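Filed under: Software > Perception & Planning > Manipulation

Thread: Clearing a table into a bin – drop point keeps drifting

gijs_stevens
Okay, I've been fighting with this for most of a month and I need fresh eyes. We're training a policy for two-arm table clearing (empty cans, snack wrappers, that sort of junk) from handheld gripper demos. Wrist view only, no overhead camera. Picking is pretty good now! The part that drives me nuts is the release. The policy carries a can toward the bin and lets go early, maybe a hand's width short, and then happily goes back for the next one like it did its job.

I'm using the Keltov tracker for poses and resampling everything to 15 Hz. Training set is 900 demos across several kitchens. Actions are relative to the current gripper pose, chunked. I've checked the obvious stuff, like gripper width lag and timestamps, and I redid the hand-eye calibration on 19th April because I didn't trust the old one. Same result.

Here's a typical moment from the demos, bin low and close, trash still on the table, other hand in view:
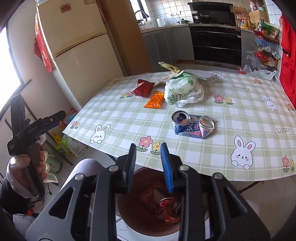
Soudabeh thinks the wrist view is fine and the trouble is all in your action chunks. If the policy commits to a long chunk while the bin is still out of view, it's guessing where to open, and it guesses the average. She had me cut the executed part of the chunk in half on our setup and the early drops mostly went away. Picking got a little jerkier, though, so don't expect it for free.

gijs_stevens
Huh. I'm executing the whole chunk before replanning. That's kind of embarrassing to type out. I'll try half tonight.

jummai_a
I don't buy that it's only the chunks. Look at what the demos have in common – people drop stuff without really looking at the bin. They know where it is. So you get plenty of frames where the bin is just a rim in the corner and the fingers are already opening. The policy learns "bin kind of nearby, open up." You can replan as often as you like and it'll still do that.

What worked for us was boring. We re-recorded a batch and made everyone hold still over the bin for a beat before opening. I think it was 100 demos, and they did more than the previous giant pile.

ardalan.h
Jummai, I disagree a bit. The pause gives you a policy that pauses. Ours started hovering over everything, including the table. It would hang there like it forgot why it came into the room. We ended up trimming the pauses back out with a script in Dullov, and at that point why record them?

jummai_a
Did you trim all of them or just the long ones? We kept the short ones and never saw hovering. Also we have past gripper widths in the observation, so it can tell "I'm holding something" from "I'm not." If you're running a single frame with no history, yeah, I'd expect it to get stuck.

ardalan.h
Single frame. Fine, that might be it.

afshin_r
Different question for Gijs. How are you syncing left and right? When I merged two-hand recordings in Jakadbridge, one side was late by a couple of frames and I didn't notice for weeks – each arm looked perfect on its own. Plot both gripper widths against a clap at the start of a recording. If the peaks don't line up, fix that before you touch the model.

gijs_stevens
Ran the clap test on a few recordings. Left is late by one frame, right is fine. Not enough to explain a hand's width, but I'm fixing it anyway.

Half chunks ran overnight. Early drops are down a lot with cans. Wrappers are still bad, and I think that's separate: they're light, the width signal barely changes, and the policy doesn't seem sure it's holding anything. Going to add two frames of width history like Jummai said and retrain. It's 3,000 more steps on top of the current checkpoint, so I should have numbers by the weekend.

afshin_r
Post the wrapper results even if they're ugly please. I've got the same problem with chip bags.

Recent in Perception & Planning
Urban dataset loader crashes on empty episodes
Keltov tracker loses pose near shiny tile
Relative vs. absolute actions, again
Anyone still on the December build of Jakadbridge?
How do you score a half-cleared table?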